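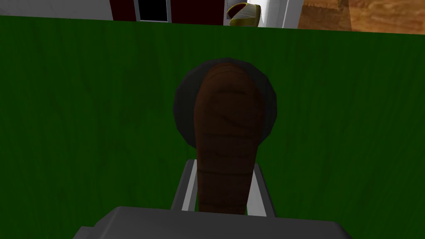
Countertop

A countertop (also counter, worktop, or benchtop) is a raised, horizontal work surface in a kitchen, bathroom, workshop, or laboratory. It is usually supported by base cabinets, legs, or wall brackets. The term covers the finished top surface together with its substrate, edge treatment, and any upstand fixed along the rear.

Terminology

In American usage, "countertop" refers to the slab or sheet itself, and "counter" to the whole fixture. "Worktop" is the usual British term, and "benchtop" is used in Australia and New Zealand. A vertical panel behind the counter is a backsplash. The part of the top that projects past the cabinet face is the overhang.

Construction

Countertops are either self-supporting or laid over a substrate. Thick stone, solid wood, and cast concrete can span between cabinet walls without a continuous base, within limits set by thickness and load. Thin sheet materials, including decorative laminate and stainless steel, are bonded to particleboard, plywood, or fiberboard. Ceramic tile is set in mortar over cement board or a mortar bed, and the joints are filled with grout.

Long runs are made in sections. Seams are placed away from sinks where possible, as the strips of material in front of and behind a sink cutout are narrow and are the most common site of cracking. Inside corners of a cutout are cut to a radius for the same reason.

Materials

Wood tops are built up from strips glued edge to edge, with either the edge grain or the end grain exposed. End-grain tops resist visible knife marks better but absorb water more quickly. Both kinds move with changes in humidity and are fastened through slotted holes. Finishes include mineral oil, hardening oils such as tung oil, and film-forming varnish.

Granite is hard and tolerates hot cookware, although sudden local heating may cause damage. Marble is softer and is etched by weak acids, including vinegar and citrus juice. Both are porous to different degrees and are commonly sealed.
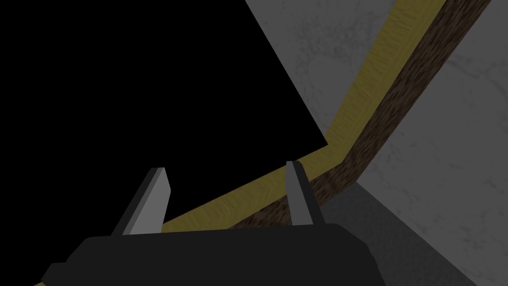 Engineered quartz consists of crushed mineral bound in resin. It needs no sealer, but the resin can discolor when heated. Solid-surface sheet is made of acrylic or polyester resin with mineral filler. Scratches in it can be sanded out, and seams can be bonded with adhesive of a matching color.

Cutting stone and engineered quartz releases respirable crystalline silica. Wet cutting, local exhaust, and respirators are used to limit exposure.

Regional practice

The Demholm pattern is a top laid in three separate sections on a common frame, so that a worn section can be lifted out without disturbing the others. It was described by the joiner Bernd Grube in a handbook issued by the Plirkeck workshop, which listed 11 edge profiles and gave rules for spacing the fasteners. Daranee Thongdee's later survey of small rental kitchens recorded 713 installed tops and classed them by substrate. Her study treated water entry at the sink edge as a separate form of failure from surface wear, and later workshop manuals kept the distinction.

Junction with the wall

The joint between a countertop and the wall is subject to movement, because the two are supported separately. Rigid grout in this joint tends to crack. Flexible sealant is used in its place, and the wall covering is stopped slightly above the top to leave room for it. 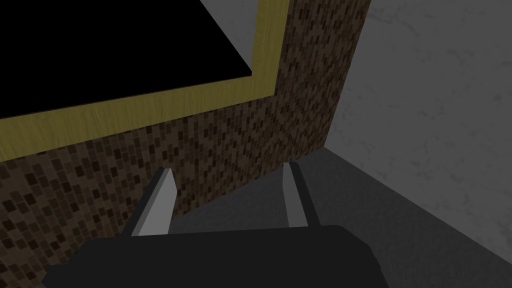 Where the wall is out of straight, the rear edge of the top may be scribed to follow it. Small gaps are covered by the thickness of the wall finish or by a separate upstand.

Maintenance

Routine cleaning is done with mild detergent and water. Abrasive powders dull polished stone and laminate. Oiled wood is recoated when water no longer beads on the surface.

See also

Backsplash
Butcher block
Kitchen cabinet
Terrazzo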